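Print | E-mail

Laskowska translation contest opens with shorter texts and a longer rulebook

Students in grades 9 through 12 can now enter the Laskowska Translation Contest, which returns to Mernbridge in February with two sections, a first prize of $300 in each, and a rulebook that has grown to the length of a modest novella.

Entrants pick a short passage in a language they are studying and put it into English. Prose goes in one section and poetry in the other. Anyone who wants to argue that their passage is both may do so in the cover note, where the judges will read the argument with interest and then put the entry wherever they like.

The passage must run to no more than 280 words in the original. Last year there was no limit, and the contest received a complete one-act play, along with a chapter of something that stopped in the middle of a duel. Both were disqualified for being late. The play was later read aloud in the Hotton Library reading room anyway, to an audience that had mostly come in to use the copier. 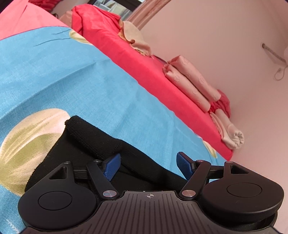

Languages are open this time. The old list covered French, Spanish, German and Latin, and it led to a long correspondence with a sophomore who had learned Polish from her grandmother and wanted to know why a contest called Laskowska would not take it. The organizers looked for an answer and could not find one they were willing to put in writing. Polish is in, and so is everything else for which a teacher or other adult speaker can sign the form. Invented languages remain out, including the ones with their own dictionaries.

Each entry needs the original text, the English version, and a cover note explaining one hard choice the translator made. The note counts toward the score. "There was no word for it" will be accepted as the start of an explanation. 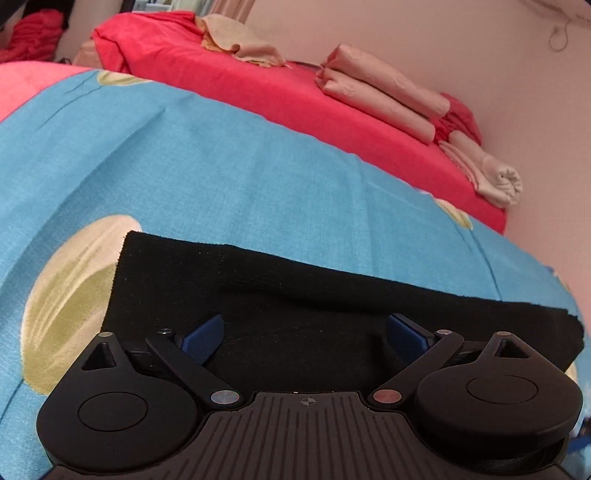
Marlies Zürcher would have gone further and made the note the whole contest. A good translation can come from luck or an aunt, she wrote in reply to the announcement, but it takes some work to say why you chose "stubborn" over "steadfast" and left a rhyme lying dead by the road. She also asked whether the signed form could be one page. It is two, and the second is mainly a place to sign the first.

Use of online translators is covered in section 4, easily the best-written part of the rules. Dictionaries of any kind are fine. Running the whole passage through a machine and tidying up afterward is grounds for removal, and students are reminded that the judges also own computers and have already seen what those computers think the poem says.

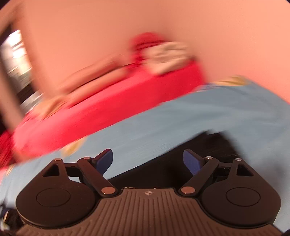

Handwritten entries are still welcome, although the judges have asked for mercy. Last year's winner in poetry was written out in pencil on unlined paper, and everyone agrees it was lovely once they had found a lamp. Others were harder going. If your lines sit as close together as the fine ridges on that dark gray plate, and spread outward the same way toward the bottom, please type. Double spacing is required either way. Staples are allowed, glitter is discouraged, and one entry per section is the limit.

Drivudard Books is paying for the prizes again and will print the winning pieces in a small booklet. Runners-up receive a gift certificate from the shop, good for anything except textbooks. The store has never explained the exception, and has never been known to sell a textbook.

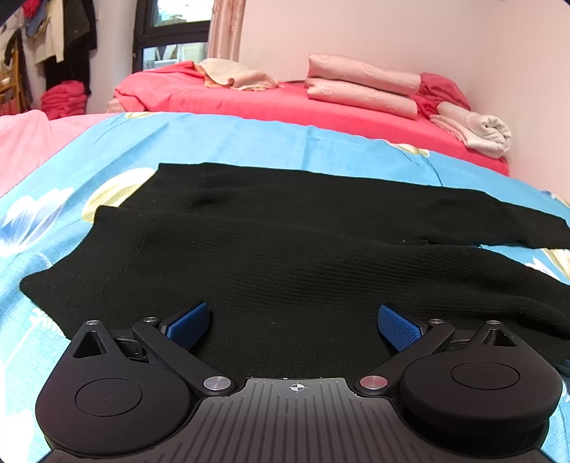
Entries can be handed in at the Hotton Library front desk until 4 p.m. on the closing date printed on the form. The desk clock runs fast, and the desk clock is the one that counts. Forms are available there or from any Mernbridge high school language department, where they should be in the tray marked "Forms," under the older forms. Students who were entered last year may enter again, including the one with the duel, provided it is over in 280 words.

Print this article | E-mail this article to a friend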